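Hatbridge opens up its soft-goods gripper kit

29 June 2022

If you've been waiting on Hatbridge (I have, and my inbox says plenty of you have too), the wait is over! The company is now taking orders for the Grilto, its bolt-on gripper kit for small tabletop arms, at $89 a month with a 36-month plan. I've been following this one since the first teaser, mostly for the fabric side of it — socks, cloths, towels, all the floppy stuff that cheap grippers tend to hate. 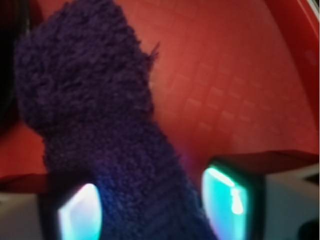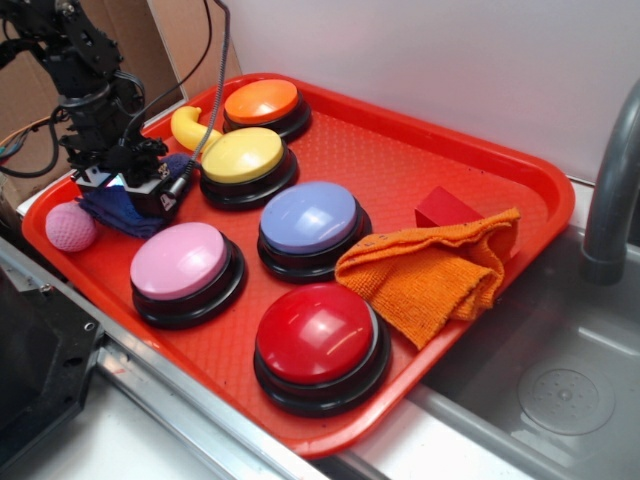
Soft things on a red tray, with the Grilto doing the handling.

What you get for your money is the two-finger gripper, a mounting plate, the cables and a login for the Matlala software, where you set how hard the fingers squeeze and save the setting under whatever name you like. Hatbridge lists 10 presets out of the box and says more will follow in October. I like that you can swap the finger pads yourself with one small screwdriver. I'm less happy about the login, and I wish they'd let you run the thing offline.

Dallau, which has been trying the kit in its repair shop, is pleased with the grip but grumbled that the setup guide skips the part where you match the mounting plate to your arm, and that it took two emails to get the right bolt pattern. Fair complaint! I read the guide last night and got lost on the same page.

Hatbridge told me a new version of the guide is on the way, so if you're not in a hurry you may want to hold off until that lands. Shipping is 10 business days inside the US. Orders to Canada go through a separate form, and there's no price up for those yet. The monthly plan includes one replacement set of pads a year, and extra sets are sold through the same order page.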